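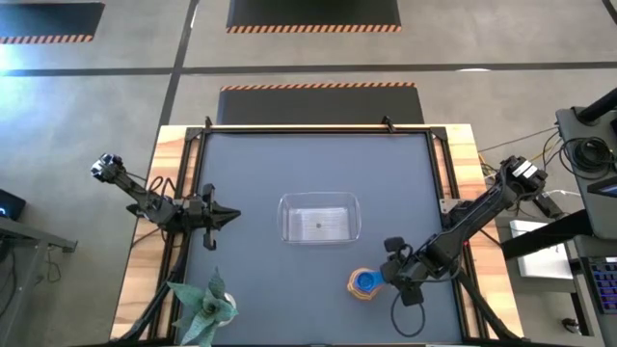
I got back from Brostton last night with a bag full of leaflets and a head full of planners, so I'm writing this up before it all leaks out. It was the Tronach open day, 5 hours of it, and I'd gone mainly for the software talks (the coffee was a bonus, and pretty decent).

## Morning: the control stack

We started at the two-arm bench and I could happily have stayed there all day. Tronach run both arms from one planner they call Flestska. I'd assumed each arm would have its own planner with some sort of traffic warden in between, which is how we do it at work, and it's a pain. Flestska plans in the joint space of the pair, so a path for the left arm already knows where the right elbow is going to be. The catch is planning time. Their median on the slide was 89 milliseconds, but the slow cases ran to 400, and somebody near the front got quite animated about those!

What I liked most was the replay tool. You scrub back through a run and it shows the commanded joint angles, the measured ones and the planner's reasons for throwing a path away, all on one timeline. Ours writes a text log and you squint at it. I asked whether they'd release it and got a "maybe in September", so I'm not holding my breath.

## Afternoon: perception

Clear plastic, mostly. Depth cameras hate it, as anyone who's tried will know, and a see-through tub tends to come back as a hole with a rim floating over it. Their module, Nghiêm, guesses the walls from the rim and hands the planner a padded shape to keep away from. They were very open about it being a guess. Plants were the other headache – leaves overlap whatever's behind them and the outline changes every time you shift the viewpoint, so they just get a fat bounding shape too.

I did get a go at the calibration script, which took me 53 seconds from start to finish. I was ridiculously pleased with that. Ours takes most of a tea break.

Bits to chase up:

- does Flestska cope if one arm drops off the network mid-plan?
- the file format for the replay timeline
- whether the padding in Nghiêm can be set per object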